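Gold cutlery, does the colour last?

Posted in Kitchen and Table
February 2023

marlpit_6
Looking at replacing our cutlery with a gold set. I've narrowed it down to Gernier or Trellik. Does the colour hold up if you use it every day? We have a dishwasher and I'm not going to wash up by hand.

tansy571
Had Trellik since September. Knives and forks are fine. The teaspoons have gone dull on the back where they rub together in the drawer. Ours go in the dishwasher every night.

oldbreadbin
Don't put gold cutlery in the dishwasher. It's a coating and the tablets eat it. I ruined 2 sets that way before I gave up and went back to plain steel.

tansy571
Depends on the coating. The cheap ones are plated and yes, they go patchy. Mine came with a leaflet saying dishwasher safe, low temperature, no lemon tablets. Five months and no patches.

oldbreadbin
Five months is nothing. Come back in two years.

marlpit_6
What did you have, oldbreadbin?

oldbreadbin
Jurneck both times. Bought the second set thinking the first was a bad batch. Forks went first, at the tips.

quillhouse
We have Gernier, a set for 6. Matt finish, heavier than it looks. It does show water marks, so I dry the spoons with a cloth when the machine finishes. Takes a minute. I wouldn't go for the shiny sort if you have hard water.

marlpit_6
Hard water here, unfortunately. Is the matt one much more?

quillhouse
It was when we bought ours. Teuber do a similar one for less but the handles are thin and I didn't like holding it.

tansy571
I'd disagree about shiny being worse. Scratches show up far more on my sister's matt set than on mine.

oldbreadbin
Buy one spoon and run it through for a month before you spend on the lot. Most places will sell you a single.

marlpit_6
That's sensible, will do. Anyone know how they look against a white table? Ours is plain white and I'm worried it'll be too much.

shed1660
Looks all right to me, the white is plain enough to take it. Photo attached.

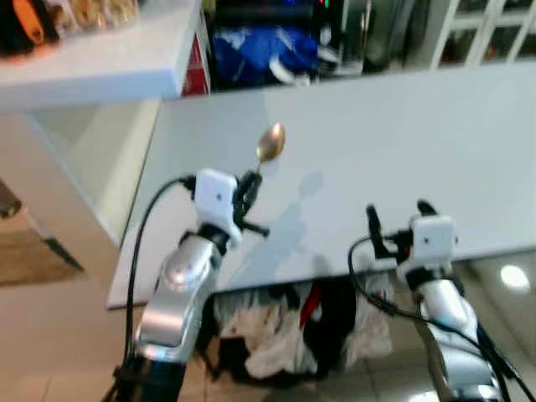 Gold spoon over a white table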